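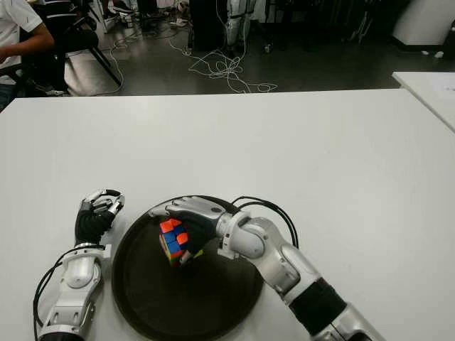

7 min read · Section 4 of 6

4. The Student Manipulation Course

4.1 Setting and participants

The course described in this section was offered for one semester at the Kallen engineering school and met every Wednesday. Enrollment was capped at 17 students, all in the third year of the mechanical or computer engineering program. Selma Babić taught the lectures on grasp planning, and Bujar Kadrić supervised the laboratory hours. Students had completed one prior course in control. None had operated a robot with two arms and multi-fingered hands.

Each team was assigned a single task and kept it until the end of the semester. The task considered here is the transfer of a puzzle cube between a table and a round serving tray. It was chosen by the students from a list prepared by the instructors, and it was the only item on that list for which the choice of fingers was left entirely to the team. Figure 4 shows the work at two different moments, the first at the head of this section and the second below.

4.2 Procedure

A trial consisted of an approach, a grasp, a lift and a placement. Teams were free to decide the starting position of the cube, provided that it was written in the trial log before the motion began. One student operated the arms, a second kept the log, and the roles were exchanged after every 50 trials. Logs were kept in Zikix, a plain form-based tool already in use at the school, and were closed at the end of each laboratory session. Later changes required the signature of the supervisor.

The required total was 200 trials per team. The team reported here submitted 200 entries, of which 176 were accepted for grading. The remainder were missing either a starting position or a stated outcome and were set aside without further review.
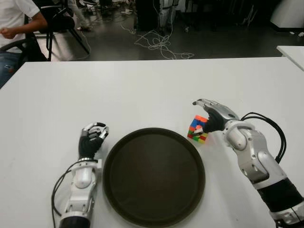 Figure 4. Cube transfer task, student team.

The approach phase took up more of the students' written reports than any other part of the task. In their first drafts, most teams treated it as a straight line ending at the object, and the hand was assumed to arrive ready to close. The grading guide asked them to describe the position of each finger separately. A cube resting on the table just outside the tray, with the thumb near its side and the index finger still extended above it, calls for a different description from a cube already held over the tray between thumb and fingers. Reports that made this distinction were also clearer about where a trial had failed — a point that Babić returned to in the December review.

The use of the second hand was left open. The written plan of this team assigned the entire transfer to the right hand, and the left arm was given a rest position beside the tray. Kadrić accepted the plan on the condition that the rest position be specified as carefully as the working one. The handout, adapted from the Mujić laboratory manual, gives no guidance on this matter and will be revised.

4.3 Assessment

Grades were based on the log, the final report and an oral defense. Success rate did not enter the grade. The instructors considered this necessary in a course where teams worked on tasks of unequal difficulty, and the Pladinent teaching fund, which supported the laboratory hours, raised no objection.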